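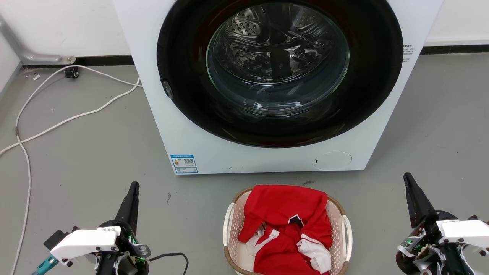 The machine in the utility room

Home Diary Garden Water Notes Links
Search this site Go

Jul 26, 2022

Hardness, again

Took a sample from the kitchen cold tap before breakfast, after running it for a minute. Utenel strip read between the two darkest squares. Repeated with the drop kit, which gives a proper figure: 400 mg/l as calcium carbonate. The February reading, same tap, same kit, was lower, but that was after the heavy rain and the supply may have been blended from a different borehole. I have written to ask. The drop kit is in date. The strips are not, and I will stop using them for anything except a yes or no.

Sampled the outside tap as well. It branches off before the softener position, so the two ought to agree. They did, to within one drop of reagent.

Kettle descaled with citric acid, left for the length of the news. Deposit came away in plates. I kept a piece for Araceli Alvarado, who wants it for her pupils, and put it in a film canister on the windowsill.

Softener

The Gaka unit is still in its box in the hall. Sequence as I now understand it:

Rising main comes up behind the sink. Isolating valve, then the branch to the outside tap and the kitchen drinking tap, both to stay hard. Softener inlet after that. Bypass across inlet and outlet so the house is not without water while the resin is serviced. Non-return valve upstream of the bypass. Drain to the standpipe with an air gap.

The manual gives 3000 litres between regenerations at a middling hardness and then a table for everything else. At our figure the table is less generous. The controller wants the hardness entered as a whole number and refuses anything with a decimal point. Manual page for this is printed upside down in my copy.

Junpei Sasaki came at eleven to look at the pipework. He thinks the compression fitting behind the sink has been overtightened at some point and would sooner cut it out and start from clean copper. I agree. He measured the gap to the wall twice and got the same answer, less than the box says we need. Either the unit turns sideways or the shelf goes. I prefer the shelf to go. He will order through Ocampo, as the merchant in Brakstead no longer keeps the larger full-bore valves.

He also asked what pressure we have. Gauge on the outside tap: steady, and well inside what the softener allows. It dropped a little with the garden hose running and came back when I shut it off. No hammer.

Detergent

The hard water dose on the packet is nearly double the soft water dose. I have been using the hard water dose for years and accept that some of what comes out as grey on the towels is soap that has met calcium and given up. Once the softener is in I shall start at the soft dose and go lower if there is foam at the rinse. Salt cost goes against powder saved. I do not expect the two to balance, and the heating element and the boiler are the real argument.

Spin speed left at 600 for anything knitted, 1000 for the rest. This has no bearing on hardness but I keep having to look it up. 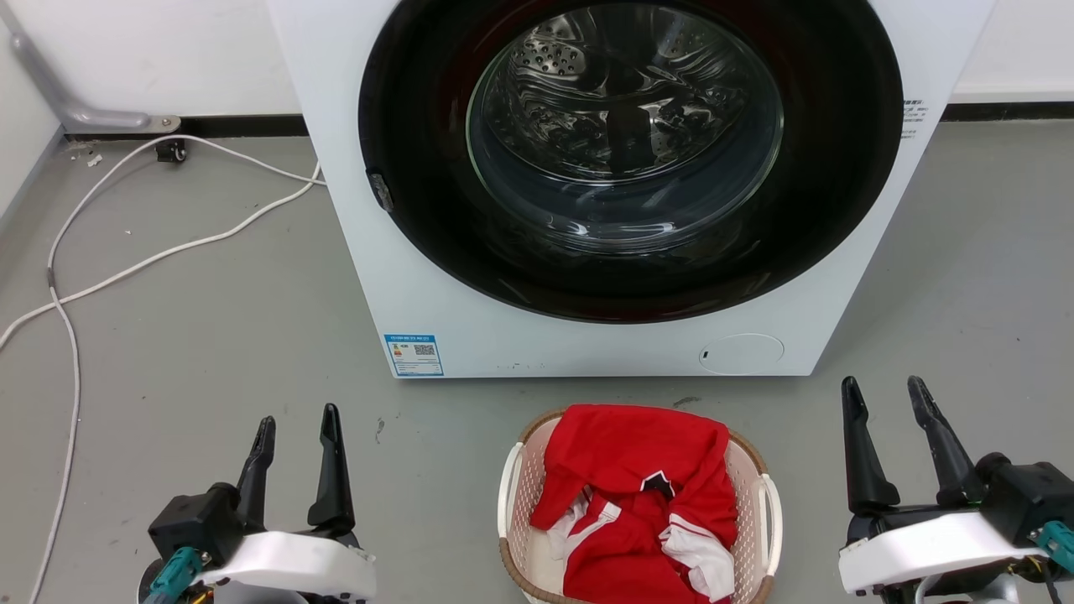

Rain butt

Level down two hand widths since the last entry. Tested the butt for comparison: the first drop of reagent turned it, so effectively nil. The roof is slate and the gutter is plastic, and there is little for the water to pick up on the way. Pleasant to have one result that needs no arithmetic.

Used it on the camellia and the blueberries. The older blueberry has yellow leaves with green veins, consistent with lime. It had tap water through the whole of last summer, my doing. Sequestered iron ordered. The other plants can have the hose.

Mesh over the butt has a tear near the downpipe. Patched with a square of the old fly screen and garden wire. Needs a better job when I have the ladder out.

To do

Ring the water company again if no reply on the borehole question.
Find the stopcock key.
Take down the shelf, fill the holes, one coat of white.
Tablet salt, two bags, store off the floor.
Repeat the kitchen tap test at the same hour tomorrow and enter both in the blue book.

Contact | Copyright the author, all rights reserved | Back to top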